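4.2 Living with the Kando kit

We bought the Kando hand-held kit with our own money, the two-gripper bundle, and paid 2905 for it before shipping. I mention the price up front since it colors everything I say in this section. The other kit we looked at, from Lurndale, costs less but ships with one gripper and a software license you renew every year, and I got tired of reading the license.

Unboxing to first usable recording took us one long afternoon in November. Most of that went to calibration. Kando's guide tells you to do each gripper separately and then both together, and we skipped the second part the first time (don't). After that the two tools agreed with each other well enough that I stopped checking before every session and only checked in the morning.

For the trial itself we stuck to table wiping with a cloth, one of the tasks in the Dikavwood list from Section 3. Wiping looks dull on paper, but it's a pretty mean test of a gripper. The cloth bunches up, the fingers have to keep pressing while the wrist turns, and any slack in the finger joint shows up right away in the recorded path. We logged 167 takes and kept every one of them, good or bad, until the scoring in Section 5.
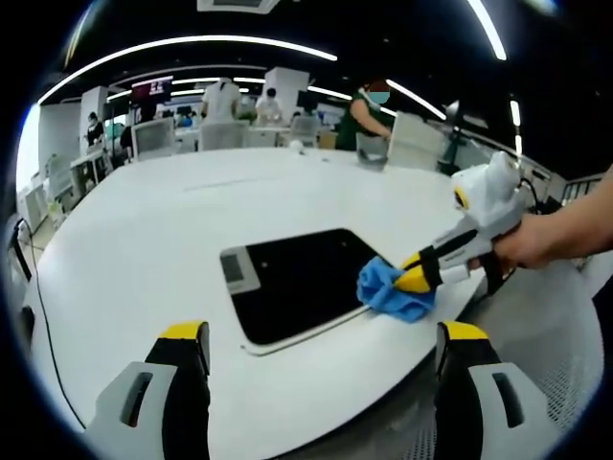
Figure 4. Wiping a white table with a blue cloth held against the surface by the yellow-tipped finger of a gripper.

Weight was my main worry going in, and it did bother me by the end of a session. I could do 49 takes in a row before my grip started to go, and my left hand gave up sooner than my right. The straps help. I'd still like a softer handle, and I'd pay extra for it.

The software is a mixed bag. Playback is lovely – you scrub through a take and both tools stay in step – but export is slow, and it locks the whole program while it runs. We ended up batching exports in groups of 100 and going to lunch. The Simões converter, which we used to get everything into our training format, read the files without any fuss, so at least the slow part happens only once.

Would I buy the bundle again? For two-handed work, yes. A lab that only needs single-hand takes should price the Lurndale kit first and see whether the license terms are something they can live with. Our full settings for both grippers are in Appendix B, including the finger pressure values we changed after the first day.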